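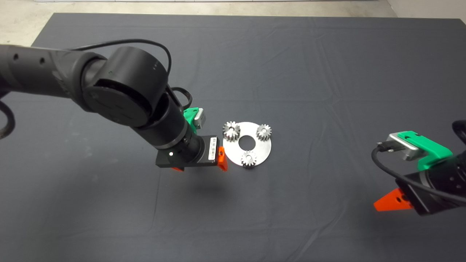 Cloths for the work tables

A good many of you asked at the last get-together where the dark table cloths come from, and I promised Védís Ravn I would finally write it down, so here goes! We buy ours from Trarketti, by the roll, in charcoal gray, and we cut them at home on the kitchen floor with the good scissors (please don't tell my sister which good scissors).

I do love a dark cloth for a work table. Small parts show up so nicely against it, a dropped screw doesn't go skipping off across the concrete, and your eyes don't get nearly so tired by the end of a long afternoon. We tried a white one back in February and I never want to see it again.

Now, creases. A cloth that has been folded in a cupboard will keep its fold lines for weeks, and small ridges can tip a light piece over just when you've got it standing. A warm iron on the back helps, and so does rolling the cloth on a cardboard tube when you put it away. Védís has 3 spare tubes if you'd like one, and there are 13 feet of cloth left on the roll, first come, first served. Just leave a note in the Curach mailbox with your table size and I'll cut it for you.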